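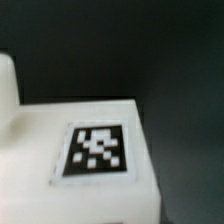
밀물의 튜바

튜바를 처음 불어 본 날, 나는 소리 대신 한숨 같은 것을 한 번 내고 주저앉았다. 그런데도 얼마나 좋던지! 가슴뼈 안쪽이 통째로 울리는 기분, 배에서부터 입술까지 굵은 밧줄 하나가 팽팽하게 당겨지는 기분. 소리는 나지도 않았는데 벌써 귀가 뜨거웠다. 맞은편에 앉아 있던 할머니가 무릎을 치며 말했다.

"됐네, 됐어. 바람이 들어갔으면 다음엔 나와."

바키코에 온 지 이틀째 되는 날이었다. 바키코는 디데로호가 들르는 마지막 섬이고, 더 가면 바다뿐이다. 나는 이 섬의 초등학교에 음악이 아니라 수학을 가르치러 왔다. 분수와 소수와 도형, 그런 것들을 가방 가득 싸 들고 왔다. 그런데 배가 방파제를 도는 순간 선착장에서 금관악기 소리가 터져 나왔고, 나는 가방을 든 채로 갑판 난간에 매달려 버렸다. 트럼펫이 있고 트롬본이 있고, 호른이 있고, 맨 뒤에서 커다란 북이 바람에 등을 떠밀리며 울고 있었다. 누가 오시나 보다 했다. 장관이라도 타고 있나 보다 하고 두리번거렸는데, 내리는 사람은 나와 우체부, 그리고 염소 한 마리였다.

나중에 알았다. 바키코의 악대는 배가 들어올 때마다 분다. 누가 타고 있든 분다. 빈 배가 들어와도 분다. 할머니 말로는 할머니의 할머니 때에 안개 속에서 배가 길을 잃은 적이 있었고, 등대 불빛은 안개에 먹혀 버렸는데 튜바 소리만은 물 위를 기어서 배까지 갔다고 한다. 그 뒤로 계속 부는 것이다. 요즘 디데로호에는 항법 장치가 다 달려 있다. 선장도 안다. 우리도 안다. 그래도 배가 방파제를 돌 때면 선장이 기관을 조금 죽이고 우리 소리를 기다린다. 아아, 그 몇 초를 어떻게 설명해야 할까. 엔진이 낮게 가라앉고, 갈매기들마저 숨을 고르는 것 같은, 그 다음이 바로 첫 음이다!

그러니 내가 어떻게 안 들어갈 수 있었겠는가.

연습실은 옛 통조림 공장이었다. 벽돌 사이에 아직도 생선 냄새가 배어 있어서 비 오는 날이면 악보에서 정어리 냄새가 났다. 나는 그 냄새까지 좋아하게 되었다. 정말이다. 지금도 육지에 나가 시장 골목을 지나다가 비슷한 냄새를 맡으면 나도 모르게 배에 힘이 들어가고 발끝으로 박자를 센다. 천장이 높아서 소리를 하나 던지면 한참을 놀다가 돌아왔다. 지휘자는 낮에는 에스코바르 제과점에서 빵을 굽는 사람이었는데, 지휘봉 대신 밀가루가 허옇게 낀 손을 그냥 흔들었다. 그 손이 아래로 떨어질 때 조금 떨리면 여리게, 손가락을 쫙 펴면 세게, 주먹을 쥐면 그만. 처음 온 사람은 도무지 알아볼 수가 없고, 한 달쯤 지나면 다른 지휘는 보고 싶지도 않게 된다.

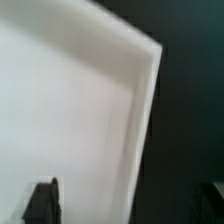 하얀 테두리가 꺾이는 모서리.

내게 돌아온 튜바는 움푹 팬 자국투성이였다. 나팔 부분이 한쪽으로 살짝 찌그러져서 소리가 왼쪽으로 기울어 나간다고들 했다. 보스텐트라는 글자가 나팔 안쪽에 새겨져 있었는데, 그게 악기를 만든 집의 이름인지 악기를 만든 도시의 이름인지는 의견이 갈렸다. 할머니는 도시라고 했고 지휘자는 공방이라고 했고, 북 치는 청년은 악기 자체의 이름이라고 우겼다. 나는 청년 편을 들기로 했다. 그날부터 나는 튜바를 보스텐트라고 불렀다. 보스텐트, 오늘은 낮은 파가 좀 나와 줄래? 보스텐트, 밸브에 기름 줄까? 혼자 사는 사람에게 이만한 말동무가 없었다.

밤마다 긴 음을 불었다. 숨을 들이마시고, 하나의 음을, 시계 초침이 지쳐 떨어질 때까지 부는 것이다. 재미없는 연습이라고 말하는 사람은 아직 그 안에 들어가 보지 않은 사람이다. 하나의 음 안에는 방이 여러 개 있다! 처음에는 입술이 덜덜거리는 현관 같은 곳이 있고, 그걸 지나면 소리가 둥글어지는 마루가 나오고, 숨이 모자라기 시작할 때쯤 아주 잠깐, 창이 활짝 열린 방이 나온다. 나는 그 방을 보려고 매일 밤 볼이 얼얼해지도록 불었다. 이웃집 개가 같이 울어 주었다. 음정은 개가 나보다 나았다.

수학 시간에도 자꾸 그 이야기가 새어 나왔다. 분수를 가르치다가 나는 분필을 내려놓고 말했다. 얘들아, 관의 길이가 절반이 되면 소리가 한 옥타브 올라간단다. 이 분의 일이 귀에 들리는 거야! 아이들은 눈을 동그랗게 떴고, 다음 날 빈 호스와 깔때기를 들고 학교에 나타났다. 그 주에 우리 반은 호스를 자르고 불고 또 자르느라 교과서를 거의 펴지 못했다. 그래도 분수 시험은 다들 잘 봤다. 복도를 지나던 교장 선생님이 문을 열고 한참 서 계시기에 혼이 나려나 했는데, 당신도 하나 불어 보겠다고 하셨다. 교장 선생님의 호스에서는 아주 맑은 솔이 나왔다. 아이들이 박수를 쳤고, 교장 선생님은 귀까지 빨개져서 호스를 주머니에 넣고 나가셨다. 돌려주지 않으셨다.

겨울이 깊어지면서 곡이 정해졌다. 2월에는 섬의 가장 큰 밀물이 든다. 물이 선착장 맨 위 계단까지 차오르고, 배가 꼭 땅 위로 걸어 들어오는 것처럼 높이 떠서 온다. 그날 부는 곡은 따로 있었다. 제목은 그냥 '밀물'이다. 누가 지었는지는 아무 데도 적혀 있지 않고, 악보는 물에 젖었다 마른 자국 때문에 가장자리가 구불구불했다. 나는 내 악보를 받아 들고 첫 장을 넘겼다. 그리고 멈췄다.

쉼표가 스물세 마디였다.

튜바는 맨 처음에 스물세 마디를 쉰다. 다른 악기들이 물결처럼 들어왔다 나가고, 트럼펫이 갈매기처럼 솟고, 호른이 멀리서 대답하는 동안, 튜바는 무릎 위에 악기를 안고 가만히 앉아 있다. 그러고 나서 낮은 시 플랫 하나를 분다. 혼자서. 다른 악기가 전부 멈춘 자리에서.

"그게 물이 계단 꼭대기를 넘는 소리야."

할머니가 말했다. 할머니는 예전에 그 음을 불던 사람이다. 지금은 숨이 짧아져서 긴 음은 못 불고, 대신 연습 때마다 내 옆에 앉아 마디를 세는 척을 한다. 세는 척이라고 하는 까닭은, 내가 슬쩍 물어보면 매번 다른 숫자를 대기 때문이다. 어떻게 들어갈 데를 아느냐고 했더니 할머니는 발바닥으로 안다고 했다.

발바닥이라니! 나는 수학 선생이다. 나는 세기로 했다. 설거지를 하면서도 세고 언덕을 오르면서도 셌다. 자다가도 일어나 셌다. 연습실에서 첫 번째로 맞춰 보던 날, 나는 한 마디를 먼저 들어갔다. 호른의 아름다운 대답 한가운데에 대고 거대한 방귀 같은 소리를 내고 말았다. 잠시 조용하더니 온 악대가 웃었다. 북 치는 청년은 북 위로 엎어졌다. 나도 웃었다. 눈물이 나도록 웃었고, 그러면서도 속으로는 그 음이 내 것이라는 게 기뻐 죽을 것 같았다. 두 번째에는 너무 늦게 들어갔다. 긴 침묵이 흐르고 지휘자의 손이 허공에서 하얀 가루를 떨어뜨렸다. 그다음에는 제때 들어갔는데 소리가 나지 않았다. 바람만 나왔다. 이틀째 되던 날의 그 한숨이 다시 나온 것이다.

"셈이 목에 걸렸구먼."

할머니가 말했다. 그러고는 나를 데리고 밖으로 나갔다. 연습실 뒤로 난 길을 내려가면 바로 선착장이었다. 해가 지고 난 뒤라 바다는 색이 없고 소리만 있었다. 할머니는 맨 아래 계단에 나를 세우더니 신발을 벗으라고 했다. 겨울에요? 겨울에. 나는 벗었다. 돌은 이가 부딪칠 만큼 찼다. 할머니도 옆에서 벗었다. 우리는 아무 말도 하지 않고 서 있었다.

처음에는 발이 시린 것밖에 몰랐다. 그러다가 알게 되었다. 파도가 계단을 때릴 때마다 돌이 아주 조금 떨린다. 큰 것이 오기 전에는 그 떨림이 먼저 한 번 낮게 가라앉는다. 숨을 들이마시는 것처럼. 바다가 숨을 들이마시고, 그리고 온다! 나는 할머니의 팔을 붙잡았다. 할머니는 벌써 웃고 있었다. 우리는 물이 발목에 닿을 때까지 거기 서 있다가 비명을 지르며 뛰어 올라왔다. 에스코바르 제과점 뒷문이 아직 열려 있었고, 지휘자가 우리 발을 보더니 두말없이 화덕 앞에 의자를 놓아 주었다. 갓 나온 호밀빵에 버터를 발라 먹었다. 내 평생 가장 맛있는 빵이었다.

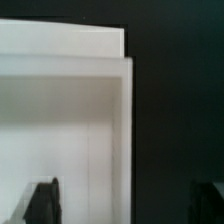
그날부터 나는 연습할 때 신발을 벗었다. 통조림 공장의 바닥은 콘크리트라 차갑지만 아주 정직하게 떨린다. 큰북은 발뒤꿈치로 오고 트롬본은 발가락 쪽으로 온다. 호른은 이상하게도 복사뼈에서 느껴진다. (북 치는 청년에게 이 말을 했더니 그다음 주부터 그도 양말 바람이었다. 결국 악대 전체가 신발을 벗어서 연습실 문 앞이 잔칫집 같아졌다.) 숫자는 여전히 머릿속에서 저 혼자 갔다. 굳이 말리지 않았다. 수학 선생이니까. 다만 숫자가 나를 데려가게 하지 않고, 숫자와 내가 나란히 걸어갔다.

밀물 날은 화요일이었다. 학교는 오전만 하고 문을 닫았다. 아이들이 호스와 깔때기를 들고 선착장에 줄지어 앉았고, 교장 선생님 외투 주머니에서도 호스 끝이 비죽 나와 있었다. 하늘은 낮고 바람은 북쪽에서 왔다. 물이 정말로 올라왔다. 말로 듣던 것보다 훨씬 조용하게, 누가 커다란 그릇을 살살 들어 올리듯이 올라왔다. 아래쪽 계단이 사라지고, 그 위가 사라지고, 마침내 맨 위의 돌 하나만 남았다. 마른 돌은 잿빛이고 젖은 돌은 까맸다.

다섯 시에 방파제 너머로 디데로호의 불빛이 보였다. 높았다. 배가 꼭 지붕들과 같은 높이로 떠서 왔다. 선장이 기관을 죽였다. 엔진 소리가 가라앉고, 갈매기들이 조용해지고, 지휘자가 하얀 손을 들었다.

트럼펫이 솟았다. 그 소리를 들으며 나는 무릎 위의 보스텐트를 꼭 안았다. 차가운 금속이 외투를 뚫고 배까지 시렸다. 호른이 대답했다. 바람이 악보를 넘기려 하기에 턱으로 눌렀다. 아이 하나가 재채기를 했다. 물결 같은 화음이 들어왔다 나가고, 들어왔다 나가고, 나는 그 속에 앉아서 이렇게 좋은 자리가 세상에 또 있을까 생각했다. 불지 않는 사람의 자리, 곧 불 사람의 자리. 온 악대의 소리가 등과 옆구리와 맨발에 와서 부딪쳤다. 그래, 맨발이었다. 할머니가 내 신발을 무릎에 올려놓고 앉아 있었다.

돌이 가라앉았다.

아주 조금, 숨을 들이마시듯이. 머릿속의 숫자도 마침 거기에 와 있었다. 나는 입술을 대고 바다와 같이 숨을 들이마셨다. 모든 악기가 멈췄다.

시 플랫이 나왔다. 현관을 건너뛰고 마루로 곧장 나왔다. 둥글고 굵고 조금 왼쪽으로 기울어진 소리가 물 위에 배를 깔고 미끄러져 나갔다. 물이 마지막 돌을 넘어 내 발가락을 덮었다. 얼음장 같았다! 그래도 불었다. 숨이 줄어드는 것이 느껴졌고, 볼이 떨렸고, 그리고 그 방이 나왔다. 창이 활짝 열린 방. 나는 거기에 있는 힘껏 오래 머물렀다.

내 숨이 다 떨어지려는데 소리는 끝나지 않았다. 배였다. 디데로호가 뱃고동으로 같은 음을 받아서 불고 있었다. 그 밑에서 이번에는 호스들이 울기 시작했다. 음정은 제각각이었고 솔 하나만 몹시 맑았다. 어느 언덕 집에서 개가 따라 울었다. 지휘자는 주먹을 쥐어야 할 대목에서 손가락을 쫙 펴 버렸고, 악보에 없는 소리가 선착장 전체에서 한꺼번에 터졌다.

배에서는 우체부가 내렸다. 그 뒤로 커다란 여행 가방을 든 젊은 사람 하나가 난간에 매달려 내릴 생각을 않고 우리를 보고 있었다. 할머니가 내 옆구리를 찔렀다.

"쟤 입술 좀 봐라. 트롬본감이다."

나는 젖은 발로 신발을 구겨 신고 가방을 받아 주러 뛰어갔다.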